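Courses > Operations Basics > Handouts > Unit 4: Sorting Returned Goods

Unit 4: Sorting Returned Goods
Notes by Asanka Uddin

Please read these notes before the exercise. They cover what happens between the moment a customer sends a product back and the moment the company decides what to do with it. In the textbook this part has only two pages, and I think it deserves more.

1. Why sorting is a separate step

Many students write in their reports that "returns are inspected and repaired." These are two different jobs. Sorting asks a small question: where should this item go next? Repair asks a much larger one. When the same person does both at the same time, the easy items wait behind the difficult ones.

In our case company, Skivano, the returns desk received 3,793 items in January. Of these, 1,626 had no fault that the desk could find. Another 1,272 went to repair, 286 were taken apart for parts, and the rest were scrapped. Please calculate the scrapped number yourself and keep it, you will need it in Unit 5.

2. Categories

A category must lead to an action. "Strange noise" is a symptom and it does not tell the worker where to put the item. "Send to repair" is a category. Skivano started with eleven categories and now uses four. Kavinda Gazi, who visited us last term, told the class that workers used three of the eleven for almost everything, and the other eight were used differently by each person.

Four is not a magic number. For small parts it is often enough, and each category can have its own bin within the reach of the arm.

3. The layout of the table

Items which are not yet sorted should have one place only. Sorted items should never go back to this place, even for a minute.

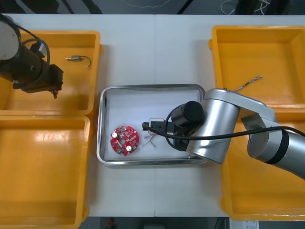
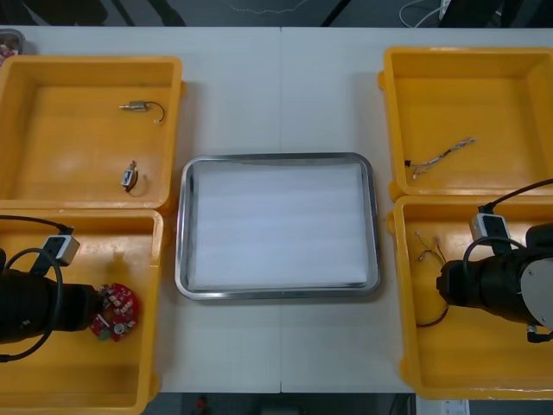 Small electronic parts in the upper-left bin. 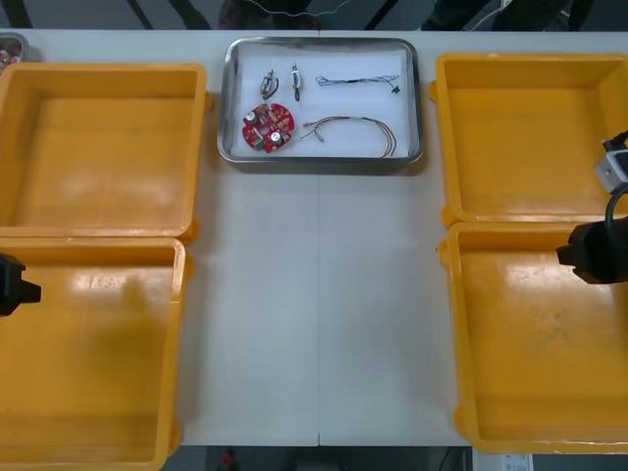

The distance between the places matters more than students expect. Measure from the edge of the starting place to the middle of each destination. If one category receives almost half of the items, as at Skivano, its destination should be the nearest one. Draw your layout on paper before you write any text about it.

Labels go on the side that faces the worker. Use words and not only colors.

4. The undecided item

Every sorting system needs a rule for the item that does not fit. There are two common rules:

a) The worker asks a second person at once.
b) The worker puts the item aside and a second person looks at all such items at a fixed time, for example at 3:30 in the afternoon.

Rule (a) is faster for the item and slower for the table. With rule (b) it is the opposite. At Baltgate they used rule (b) without a fixed time, and the undecided items stayed on a shelf for weeks.

5. For the exercise

Work in pairs. Choose a product that both of you know well, write no more than five categories for it, and give the action for each. Then exchange papers with another pair and try to sort their list of items with your categories. Write down each item where you disagreed, also if the disagreement was short.

Bring two printed copies. Nuwan Bandara will collect one at the start of class.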